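서랍 과제 비교 시험

서랍 과제 비교 시험(-課題比較試驗, 영어: drawer task comparison)은 병원용 카트의 서랍을 열고 그 안의 물품을 다루는 작업을 통해 로봇 손과 그리퍼의 성능을 견주는 시험 절차이다. 그로크브리지(Grorkbridge)의 조작 연구실에서 만들었으며, 이후 스컬트빌(Skultville)의 시험장에서도 같은 절차를 쓰고 있다. 줄여서 '서랍 시험'이라고도 한다.

목차
1 개요
2 시험 절차
3 비교 대상
4 결과
5 카메라와 제어기
6 한계
7 같이 보기

개요
일반적인 파지 시험은 평평한 탁자 위에 놓인 물체를 집어 올리는 방식이 많다. 서랍 시험은 벽으로 둘러싸인 얕은 공간을 작업 영역으로 삼는다. 손이 서랍 옆벽에 걸리기 쉽고, 카트 윗부분이 안쪽을 가리며, 서랍 자체가 레일을 따라 움직인다. 물품으로는 종이 상자, 작은 병, 뚜껑 달린 용기 등 크기와 강성이 다른 포장을 섞어 쓴다.

시험은 두 부분으로 이루어진다. 전반부는 서랍의 앞판을 잡거나 밀어 여닫는 동작이고, 후반부는 지정된 물품을 꺼내 옆의 받침대로 옮기는 동작이다. 두 부분은 따로 채점하며 합산 점수는 내지 않는다.

시험 절차
카트는 바퀴를 잠근 상태로 세우고, 로봇은 서랍 정면에 선다. 서랍의 최대 인출 길이는 400mm로 제한한다. 물품은 매회 무작위로 다시 놓되, 서로 겹쳐 쌓지는 않는다. 한 회의 제한 시간은 62초이며, 시간을 넘기거나 물품을 서랍 밖 바닥에 떨어뜨리면 실패로 기록한다. 포장이 눌려 접힌 경우는 성공으로 보되 '손상'을 별도로 표기한다.

여닫기 동작에서는 앞판 윗면을 잡는 방법과 아랫면에 손가락을 거는 방법을 모두 허용한다. 손잡이가 따로 튀어나와 있지 않은 서랍에서는 두 번째 방법이 더 자주 쓰인다. 잠금장치를 푸는 동작은 시험에 포함하지 않는다.

비교 대상
첫 비교 시험에서는 세 종류의 말단 장치를 사용하였다.

키오(Keogh) 평행 그리퍼: 두 개의 평판 손가락이 나란히 움직이는 전동식 장치. 손가락 끝에 고무 패드를 붙였다.
브룰타우(Brultau) 다지 손: 마디가 있는 손가락과 엄지로 구성된 장치. 손가락마다 구동부가 있다.
흡착 패드: 진공으로 포장 윗면을 붙잡는 장치. 대조군으로만 쓰였고 여닫기 동작은 수행하지 않았다.

전체 시행 횟수는 1,552회이며, 이 가운데 600회가 다지 손으로 이루어졌다. 말단 장치를 바꿀 때마다 손목 힘 센서의 영점을 다시 맞추었다.

결과
결과는 2024년 1월 25일자 내부 보고서로 정리되었다. 물품 꺼내기에서는 평행 그리퍼가 종이 상자를 가장 안정적으로 다루었다. 다만 상자가 서랍 벽에 나란히 붙어 있으면 손가락 하나를 벽과 상자 사이에 넣어야 하므로 실패가 늘었다. 다지 손은 이런 배치에서 상자 모서리를 먼저 끌어낸 뒤 집을 수 있었으나 한 회에 걸리는 시간이 길었다. 둥근 용기에서는 다지 손의 실패가 가장 적었다.

여닫기에서는 다지 손이 앞섰다. 앞판 아래에 손가락 여러 개를 걸면 힘이 나뉘어 서랍이 비틀리지 않았다. 평행 그리퍼는 앞판 두께가 손가락 벌림 폭에 가까울 때 접근 각도의 오차에 민감했다. 흡착 패드는 평평한 상자에는 빨랐지만 작은 병은 대부분 놓쳤다.

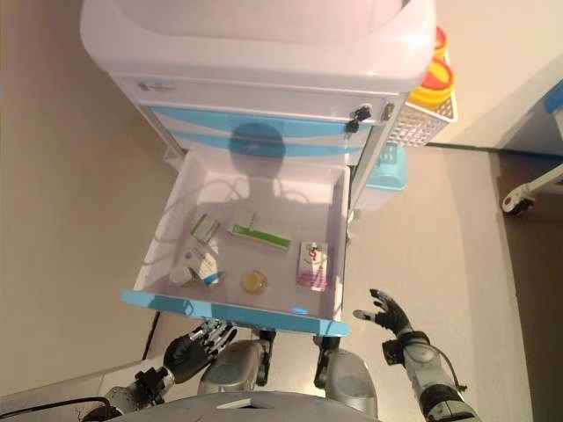

열린 서랍과 로봇의 양손. 왼손의 손가락 끝이 파란색 앞판 가까이에 있다.

카메라와 제어기
시야는 로봇 머리 쪽의 카메라에서 얻는다. 위에서 내려다보는 각도이므로 서랍 바닥의 물품 배치를 파악하기 쉬운 반면, 로봇의 그림자가 서랍 안쪽에 드리워 흰 포장과 흰 바닥의 경계가 흐려지는 문제가 있다. 5월에 손목 카메라를 추가한 구성이 시험되었고, 그림자 영역에서의 인식 오류가 줄었다.

제어기는 위치 제어와 임피던스 제어 두 가지를 비교하였다. 위치 제어는 물품 꺼내기에서 차이를 보이지 않았으나, 서랍을 닫을 때 끝까지 밀린 뒤에도 힘을 계속 가하는 일이 있었다. 이후의 시험에서는 여닫기에 임피던스 제어만 사용한다.

한계
카트 한 종류만을 기준으로 하므로 레일 마찰이나 서랍 깊이가 다른 가구에 결과를 그대로 적용하기 어렵다. 물품이 겹쳐 쌓인 경우를 다루지 않는다는 점도 지적된다. 스컬트빌에서는 조명 위치를 고정한 변형 절차를 따로 운용한다.

같이 보기
로봇 손
말단 장치
임피던스 제어
파지 계획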